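In defense of the badly folded T-shirt

I own too many T-shirts. Most of them are blue, which my sister Yamila says is a sign of something, and I fold every one of them badly. I've been folding them badly since college and I've decided, at an age when I should probably be learning to make soup stock, that I'm going to stop feeling bad about it.

What set me off was a visit from my neighbor Beryl Ellwood in January. She came over to borrow a cake pan, saw the laundry on the bed, and without asking (she's like this, I love her) started refolding my pile. Thirds, then in half, then a little tap on top, like she was putting a baby down for a nap. She did 10 shirts in the time it took me to find the pan. They looked like a store display. I was grateful, and also a tiny bit furious, and I've been arguing with her in my head ever since.

So let me make my case. A T-shirt is a terrible shape for folding! Towels want to be folded. Pillowcases practically do it themselves. But a T-shirt has two flaps sticking out of the top, a hole in the middle, and soft fabric that slides around the minute you let go of one corner to deal with the other. You get the body nice and straight and then a sleeve flops out the side. You tuck the sleeve and the hem goes crooked.
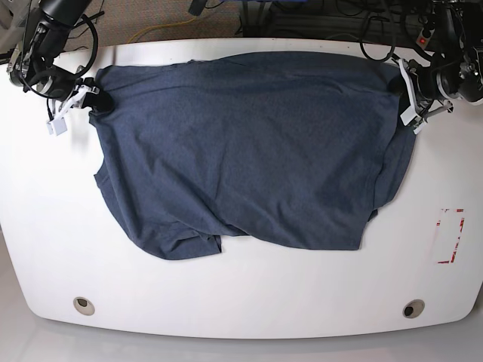
And the instructions are always written as if the shirt were a piece of paper. "Fold along the center line." What center line? I've looked. If you've got a stiff new shirt straight from the package, sure, maybe there's a crease somewhere to go by. Mine have been through the wash so many times that they've given up on having a center. You pull one side flat and the wrinkles pack up and move to the other side.

I did try to reform. After the Beryl incident I bought a plastic folding board called a Flisport, the kind with flaps you flip over one at a time, and I want to be fair to it, because it does work. You lay the shirt face down, flip, flip, flip, and out comes a rectangle. I used it for 2 weeks. Then I noticed I was putting off laundry because I didn't feel like getting the board out from behind the dresser, and I was wearing my painting shirt to the grocery store. A system that leaves me with fewer clean shirts on is a bad system, at least in my house.

The other thing, and I know this sounds petty, is that a perfect fold hides the good part. I pick my shirts by what's on the front. Fold it the proper way and the lettering ends up inside or underneath, and then you have a drawer full of identical blue bricks and you're pulling out five of them at six in the morning looking for the one from the lake. With my method, if you want to call it that, there's usually a scrap of print poking out somewhere. Half a word is plenty. I know my shirts.
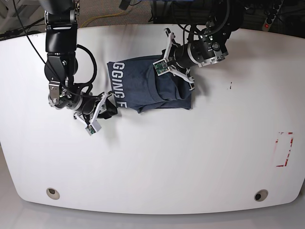
Navy tee, sort of a rectangle, with "GGING F" showing down the side.

Beryl's answer to this is that I should roll them. Everybody has a roller in their life. Hers is her brother-in-law Heino, who apparently packed for a whole trip to Funondale in one gym bag and has been talking about it since. I've rolled. Rolled shirts are fine for a suitcase, but in a drawer they come undone as soon as you take out the one on the end, and then you've got a nest.

I will give the neat people a few points. Dress shirts need real care, and I'm not going to pretend otherwise. Sweaters stretch if you hang them, so fold those and take your time. And if you share a dresser with someone who minds, you fold the way they like, at least on their side. My mother folded everything flat on the kitchen table, smoothing it with the side of her hand from the middle out, and I could watch her do it for an hour. I think she enjoyed it. Beryl enjoys it too.
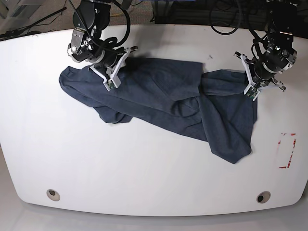
But I don't enjoy it, and a T-shirt doesn't need it. It's going to be under a sweater, or under a seat belt, or under a dog. The wrinkles come out after an hour of being worn by a warm person. My own standard now is that it should be smaller than it was, stay more or less together when I pick it up, and let the drawer close. Sleeves in if they're cooperating. If one hangs out, I poke it under and keep going.

Beryl still has my cake pan, by the way.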